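Second season for "Lerkotlow" starts in February

Jun 19, 2022

The crime series "Lerkotlow" will come back for a second season, the producers at Noiphan confirmed this weekend. The new episodes are planned for February, and the first two will be shown on the same evening.

The story continues three weeks after the last finale, when Inspector Flenton found the missing ledger in the house of her former partner. Dace Kazlauskienė, who wrote most of the first season, stays as head writer. She said that the new season will have fewer cases and more time for the family of the inspector, which many viewers had asked for.
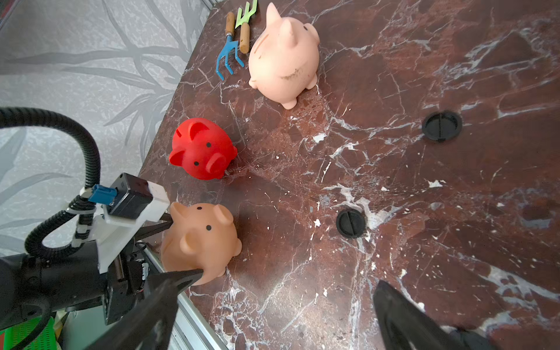
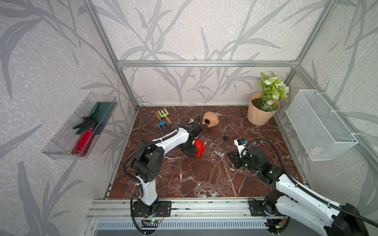 First photo: three piggy banks and two small garden tools. Second photo: two robot arms and, on the left wall, a red spray bottle in a clear tray.

A petition for the renewal was opened by fans in the spring and collected 3,127 signatures. The producers did not say if it had an influence on their decision.

The actor who plays the young Constable Jorix will also return, although his character was last seen on the ferry with a gunshot wound. Kazlauskienė did not want to explain how he survives. She said only that the answer is already in episode four, for those who listen well to the radio in the kitchen.

Each new episode will have a length of around 100 minutes, compared with 98 minutes for the longest one until now. The first season stays available in the online library of the channel until the end of the year, with subtitles.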